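Menos repeticiones y mejor anotadas

El taller de robótica de Bivirden cierra el curso en julio y la discusión de cada año ya ha empezado: cuántas demostraciones debe entregar cada alumno. El reglamento pide 100. Sostengo que la cifra está mal planteada, porque premia la repetición idéntica.

La tarea es de manipulación doméstica: coger un cubierto del portautensilios con la pinza de mano y devolverlo a su sitio.
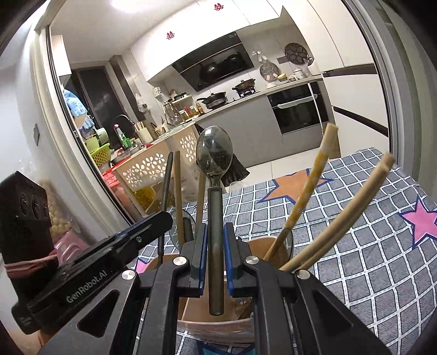

Raed Haddad, que corrige las entregas, rechazó 13 del último lote. El motivo fue casi siempre el mismo: misma altura de agarre, misma orientación de la muñeca, misma velocidad. Un conjunto así entrena una trayectoria y deja fuera la tarea.

Andor Borbély objeta que sin volumen no hay aprendizaje. Es cierto en parte. Pero un mango delgado admite varios agarres válidos, y dos utensilios cruzados obligan a decidir cuál se retira primero.
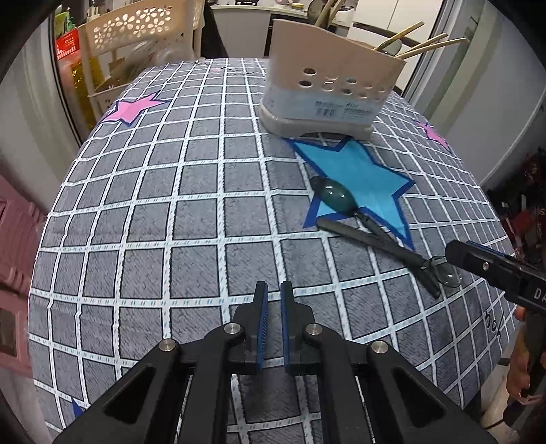 Propongo 20 demostraciones por alumno, repartidas en 4 configuraciones iniciales, con una nota escrita sobre cada fallo. La nota debería puntuar tanto como el registro. Hoy no puntúa nada, y los alumnos borran los intentos malos antes de entregar.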